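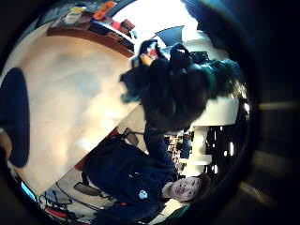
I've wanted a pair of hand-held grippers for my Kercombe arm since forever, and the home build is finally at the fun stage! Fouad Metwally came over to help with wiring and we took over the big table, the one with the long shelf of books behind it (my desk is a lost cause, too many cables).

Next up was the markers. Printed squares on white cubes, one per device, and wow, the glue is fussy. Getting the two cubes to agree with each other took me 94 tries, I kept a tally!! 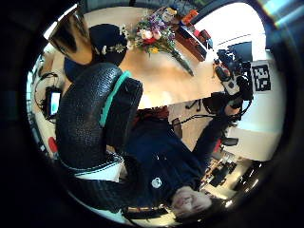
Then the gloves. Every sensor wire wants to snag on something, so I'm rerouting them along the sleeve next.
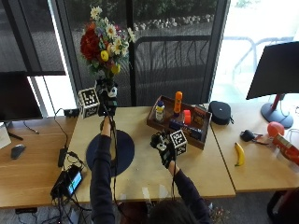 Parts list and code go up in March, promise!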